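Solby 旧物集市筹备碰头会纪要

时间：十月，晚上七点半开始，散会的时候已经快十点了
地点：Mavwood 活动室二楼小间（一楼被合唱团占着，所以大家听到的背景音乐不是我放的）
到场：Gaëtan Fleury、Gaëtan Texier、老潘、小曼、阿丁、祝姐，还有我
记录：我，蕙

先说一声，两位 Gaëtan 都在，下面我一律写姓，Fleury 是管场地的那位，Texier 是管账的那位。上次纪要我只写了个 G，结果两个人都以为要去借梯子的是对方，梯子到现在还没借来，这个我认。

一、上次的尾巴

梯子：见上。Fleury 说他明天就去楼下问，问到了在群里说一声。

感谢信：小曼已经全寄了，有一封退回来了，是那家做果酱的，搬走了。祝姐说她有新地址，回去翻翻。

春天那场的账：Texier 带了打印的表来，人手一张（字小得我差点把眼镜贴上去）。春天一共收了 2,098 欧，都已经进账，他把每笔都对过。阿丁问茶水那块怎么比前年少，Texier 说那天下午下雨，人走得早，饼倒是卖光了。大家没有别的问题，账就算过了。

二、这次的预算

Texier 提的数是 1,630 欧，包括租帐篷、印传单、买电线和茶水的底料。老潘第一反应是太多，说以前用自家的遮阳伞不也过来了嘛！祝姐马上提醒他遮阳伞那年被风掀翻，砸了人家一套茶杯，我们赔的钱还不少。老潘不说话了。

帐篷还是找 Grudivent 租，他们给的报价里包送不包搭，搭要另外算钱。讨论了半天，决定我们自己搭，Fleury 当头儿，他以前露营露得多。我个人有点担心，但举手的时候我也举了，就不好意思再说什么。

其中有一项我要特别记一下：应急的钱单独放一个信封，由 Texier 拿着，谁要用先跟他说。春天那次我自己垫了买胶带的钱，忘了留小票，最后就当请大家的。

预算表决，全票通过。

三、摊位

目前报名的有 14 家，小曼把名单念了一遍。去年来过的多数都回来了，卖旧唱片的那位先生也来，他点名要靠墙的位置，说唱片晒不得太阳。我们都觉得有道理，给他留着。

新来的里面有一位做皮具修补的，阿丁见过他的活儿，夸得不得了，我听完都想把我那个断了带子的包拿去。还有一家想卖自家种的南瓜，这里就吵起来了：我们叫旧物集市，南瓜算哪门子旧物？老潘坚决反对，祝姐坚决支持，理由是十月不摆几个南瓜像什么样子。最后折中，南瓜可以来，摆在门口，位置小一点，而且要顺便给我们当布置。小曼去跟人家讲，语气请温柔。

摊位费不变。Fleury 想给学生减半，大家都同意，凭学生证就行，不用另外填表（谢天谢地，我最怕设计表格）。

四、换物区

这是今年想试的新东西，阿丁提的。意思是大家带一件小东西来，放进箱子，再拿走一件，不收钱。我特别喜欢这个主意！小时候我家楼下的邻居们就这么换小人书，我有一套《西游记》就是拿两本《七侠五义》换来的，到现在还缺一本。

问题是换什么、不换什么。讨论下来：书、玩具、厨房小件、文具可以；衣服鞋子不放，因为没地方试，堆一堆也不好看；吃的、药、刀具不放；带电的东西先不放，等明年找到会检查电器的人再说。老潘说他会修收音机，小曼问他会不会检查吹风机，他想了想说不会。

箱子用大的、敞口的，小孩也够得着。放桌上还是放地上，意见不一：祝姐家有两个小外孙，她说放地上一定会有小朋友整个人爬进去。那就放桌上，桌子选矮的那几张。
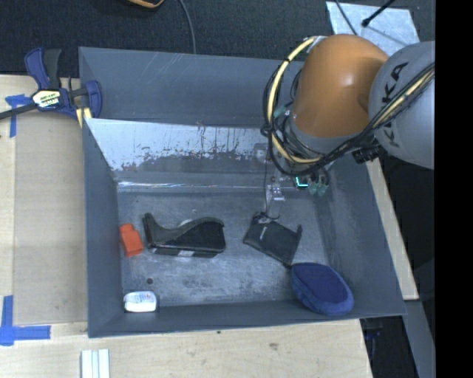 灰色敞口大箱，内侧斜面的漆已磨得发亮

旧箱子要不要重新刷，又讲了一刻钟。Fleury 主张刷，刷成黄的，远远就看得见；Texier 问刷漆的钱从哪儿出，预算刚刚才投完票。阿丁觉得旧物集市就该用旧箱子，磨掉点漆正合适。我站阿丁这边，一半是审美，一半是不想在家里阳台上闻油漆味，去年那几把椅子的味道散了两个星期。最后定下来不刷，擦干净，里面垫块布就行。垫布祝姐出，她说有一块格子桌布，烫了个洞，舍不得扔也不好再铺。

箱子旁边要有人看着，两小时一班。阿丁第一班，小曼第二班，第三班暂时空着，老潘说如果他的摊子有人替他就来。

牌子我写，中文法文各一块。法文的麻烦 Texier 帮我看一遍，上回我把“交换”写得像“找零”，有位太太真的来跟我换硬币。

五、传单和海报

印 700 张传单，还是交给 Macedo 印。小曼比过价，他们家比车站旁边那家便宜一点，纸也厚。颜色今年用橙底深蓝字，样稿大家传着看了，有两处要改：活动室的门要写清楚是院子里那个门，上次有好几位从正门进去，坐下来听完了半场合唱排练；还有结束时间写下午五点，摊主收摊另说，不印在上面。

老潘嫌字不够大。样稿上的标题会再放大一号，别的不动。

发传单的分工：面包店和药房归祝姐，她每天路过；学校门口小曼去；图书馆我去，反正我也有两本书要还（过期了，不要问）。市场那一带 Fleury 和老潘一起跑，Fleury 说话，老潘提袋子，老潘对此有保留意见，要求记录在案，那我就记录在案了。

六、茶水和吃的

茶水桌还是我和祝姐。茶叶用去年剩的先喝完，不够再买。饼这次多做一种咸的，葱油的，上次有好几位问过。小曼想做桂花糕，但她家蒸锅小，谁有大蒸锅请借她用一天，用完会洗。

杯子的事每年都要讲一遍：请摊主自己带杯子。我们会备一些瓷杯，押金一欧，还杯退钱。Texier 说押金要单独放一个盒子，不要和卖饼的钱混在一起，他看着我说的，我知道，我知道。

七、零碎

电线：插座只有靠院子那一面有，茶水桌的电水壶优先。卖灯具的那一家也要插电，排在旁边。

音乐：不放音乐，合唱团的人答应下来唱两首，时间待定。Fleury 去谈。

停车：卸货可以进院子，卸完就开出去，前面留给婴儿车和轮椅走。这条会写进给摊主的信里。

剩下的东西：换物箱里最后没人拿的，祝姐联系社区那边的二手店，他们收就送过去，不收的下次接着用。

我提了一句能不能换个开会的时间，七点半对我来说太赶，晚饭都是在公车上啃的面包。大家说八点也行，但 Texier 最后一班车是十点二十，那会就得开得短一点。所有人都说好，可以开短一点，说完又聊了二十分钟南瓜。

八、谁做什么（我替大家抄一遍，别说没看见）

Fleury：梯子，Grudivent 的帐篷下单，合唱团
Texier：应急信封，押金盒，帮我看法文牌子
小曼：南瓜那家，皮具那家，传单改稿后送 Macedo，借蒸锅
阿丁：换物区的规则写成一页纸，发群里；擦箱子
祝姐：格子桌布，果酱那家的新地址，二手店
老潘：和 Fleury 跑市场，自己摊位的替班
蕙：牌子，给摊主的信，茶叶清点

下次碰头还在 Mavwood，晚上八点，门口密码没换。有哪里记错了请直接在群里跟我讲，我改了再发一版。

蕙 记

补：祝姐刚发消息，果酱那家的地址找到了，人家还问今年能不能来摆摊。放到下次讨论。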